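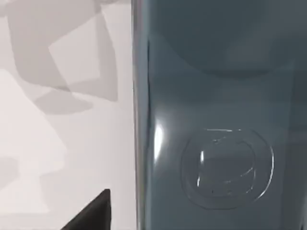 Figure 5.1 Simulated close view of a glossy blue-gray object with a raised round emblem. The tip of one gripper finger enters at the bottom, and the shadows lie on the pale surface at left.

Chapter 5
Learning to Reach from Rendered Views

In the last chapter we treated the position of the object as known. From now on we must estimate it from pictures, and the pictures come from a simulator.

Look at the bright spot near the left edge of the object in Figure 5.1. It is the strongest signal in the view, and it tells very little about the shape. On a shiny surface such a spot moves when the viewpoint moves, so a network which learns to follow it will follow the wrong thing. The emblem is a better guide, because its relief is fixed to the body. The shadows are a harder case - they change with the lamp, the arm and the object all together.

The method of this chapter was first tried by Samer Mansour and Innes MacKinnon on the Storneo simulator. They rendered 855 short reaching episodes and changed the colour, the gloss and the direction of light in each one. A second set of 308 episodes was kept apart for testing. With fixed lighting in training, the policy reached the correct grasp pose in 109 of the test episodes. Section 5.2 gives the result with varied lighting, and Section 5.4 discusses why the gain is smaller at very close range, where the object fills most of the view.

The reader should be familiar with camera models (Chapter 2) and with the loss functions of Chapter 4. Exercises marked with a star need the Cestberg renderer - the others can be done on paper.

5.1 What the close view contains

We begin with the surface model. Let the object have a diffuse part and a specular part, and let both be lit by a single distant lamp.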